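Standard Costs Deserve a Standing Place on the Shop Calendar
Opinion
August 14, 2023
By Iveta Hudec

Most manufacturers that buy a planning system spend a great deal of effort deciding which one to buy, and a fair amount deciding how to configure it. Far less attention goes to the figures that will be loaded into it on the first day and left there. Among those figures, the standard cost of each part is the one most often neglected and the one on which the largest number of decisions rest. It is the position of this column that standard costs should be reviewed twice a year, on fixed dates, under the authority of a named person outside the sales department.

The case is easiest to make with an ordinary shop. Kokinham is a contract manufacturer of conveyor frames and guarding. When it moved to its present system, it carried over 2920 active part numbers from the old one, together with their costs. The transfer was done with care. Every record arrived, every field was mapped, and the project closed on schedule. What had been transferred, however, was a set of prices and labor times that in many cases had been entered years earlier by people who had since left the company.

When the company finally compared those records with recent purchase orders and time tickets, it found that 1838 of them needed correction. Some changes were small. Others were large enough that jobs quoted as profitable had been priced below the cost of the steel and labor in them. The estimating staff had followed the procedure exactly. The software had added the numbers correctly. The numbers were old.

Three objections are commonly raised against a regular review, and each has some merit.

The first is that standards should be stable. A standard that moves every week is of no use as a yardstick, and a plant controller who cannot compare one quarter with the next has lost something of value. I accept this fully. It is the reason I recommend two reviews a year and no more, with the standards locked in between. A firm that holds its reviews in March and again six months later will have stable periods long enough to measure variances and short enough that the variances still mean something.

The second objection is that actual job costing makes standards unnecessary. In a shop that builds every order to a new drawing, there is truth in this. Few shops are so pure. Even a builder of one-off machines stocks brackets, shafts, fasteners and control panels, and draws on them for every job. If the stocked items carry the wrong cost, the actual cost of the job will be wrong as well, and it will be wrong in a way that looks precise on the report.

The third objection concerns labor. Reviewing several thousand records sounds like a season's work for a department that is already short of hands.

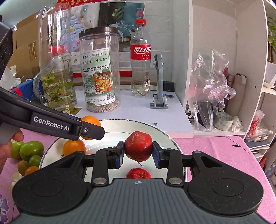
Two apples and two oranges, with one of the apples held in a gripper.

The burden is smaller than it sounds. Anežka Jireš, who managed the cost accounting function at Ekov through two system changes, divided the item master by annual usage value and reviewed the top group in full. The middle group was sampled. Items with little movement were adjusted by a material index and otherwise left alone until an order called for them. Her department set a threshold of $4000 in annual usage for the full review, and the first cycle was completed without overtime. Later cycles went faster, as the worst errors had already been removed.

Her method also settled the question of authority, which in my experience causes more trouble than the arithmetic. At Ekov, purchasing proposed material costs, production engineering proposed run and setup times, and the controller approved both. Sales received the new figures on the day they took effect and had no part in setting them. I consider this last point essential. A sales manager with a quote on the desk has an honest interest in a lower cost, and no amount of good character removes that interest.

Setup time calls for separate comment. Material prices at least leave a trail of invoices. Setup times are frequently estimates made when a part was first released, often by a person who hoped the job would go well. In many plants they are never compared with what operators record. A shop that bought faster machining centers may be quoting against the old setups and losing work it could have won. A shop whose lot sizes have shrunk may be spreading setup over quantities it no longer runs, and so undercharging every customer who orders in small lots. Both faults can exist in the same building. They tend to cancel in the annual totals, where management is most likely to look.

Vendors of planning software could do more to help. The Nurska package used at several plants in our region displays the date of the last cost change on the item screen, but does not print it on the estimate. An estimator who sees a material line with a date beside it can judge whether to trust it. Without the date, a price entered yesterday and a price entered under a former owner look the same. I would urge any company negotiating a renewal to ask for this field on the estimate form, and to ask before signing.

It would be unfair, all the same, to place the duty on suppliers. Urban, a maker of packaging frames whose system is older than most of those discussed here, keeps its standards in excellent order with a printed list, a calendar entry and a controller who will not release the new fiscal period until the list is signed. Larger firms with newer systems could adopt the same rule at no cost.

Companies now preparing next year's budgets should enter both review dates in the plant calendar before the budget is approved, and should record beside each date the name of the person who will sign.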